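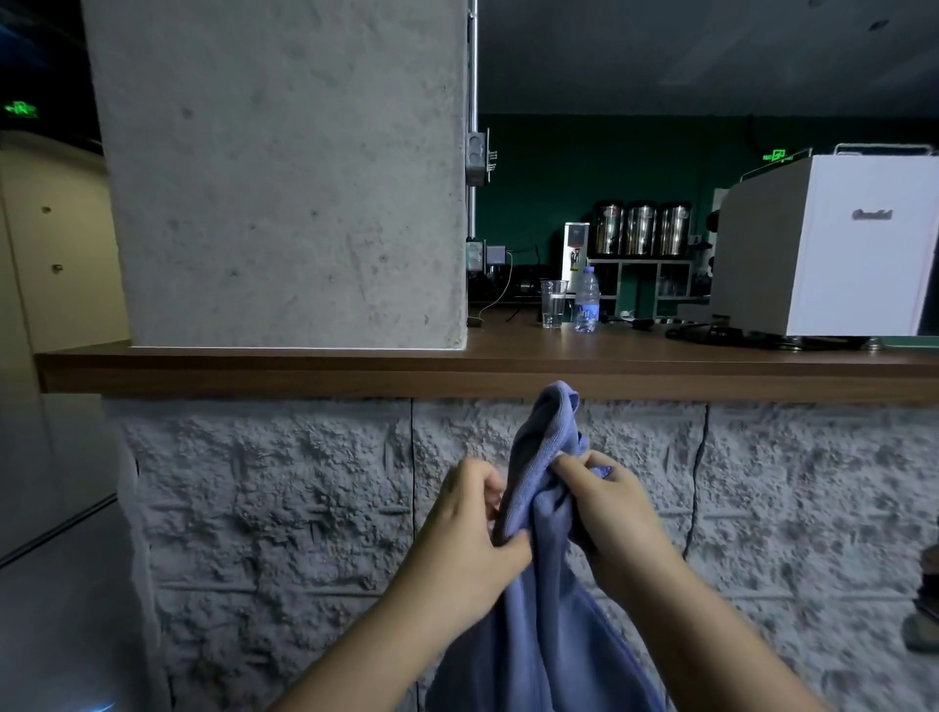

The Drosley student robotics club held its open day on Monday, June 27, 2022, and I went along for the afternoon. Ecaterina Sârbu, who runs the class, showed us the project for this term: teaching a robot to fold and roll towels. Students do the job by hand first, with the view recorded from head height, and the robot learns from that. They had 737 recordings so far and want 877 by July. 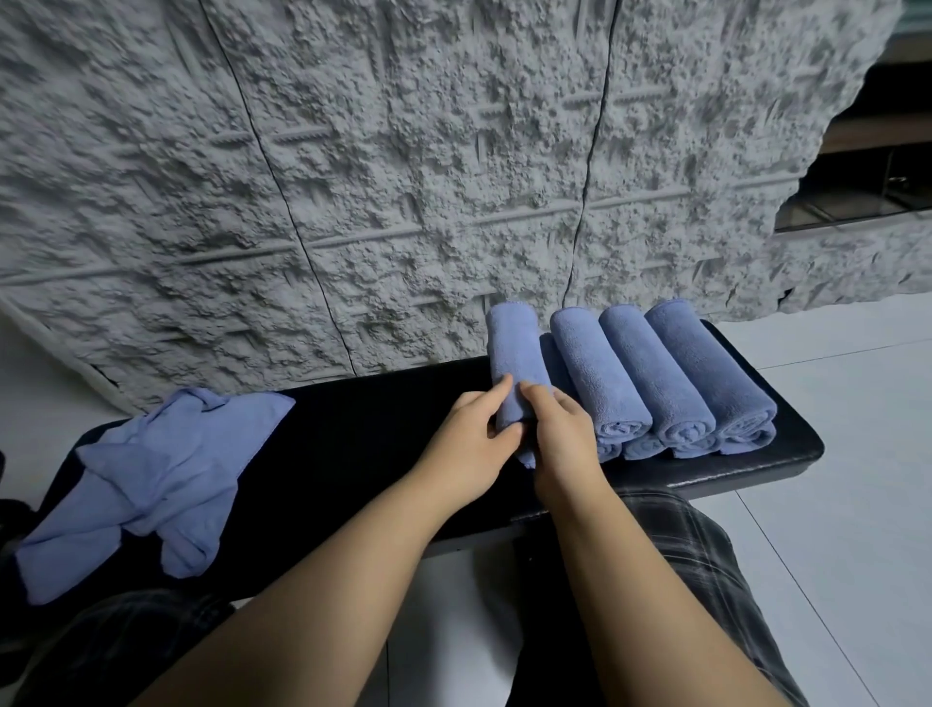 Rolling is the harder part, she told us — the cloth has to stay tight to the end. Each student does 100 towels before moving on to the software, called Lolico. The arm itself, a Sunus, managed 2 rolls in the demo and dropped the next one. Visitors could ask questions the whole time. The club takes new members again after the summer break.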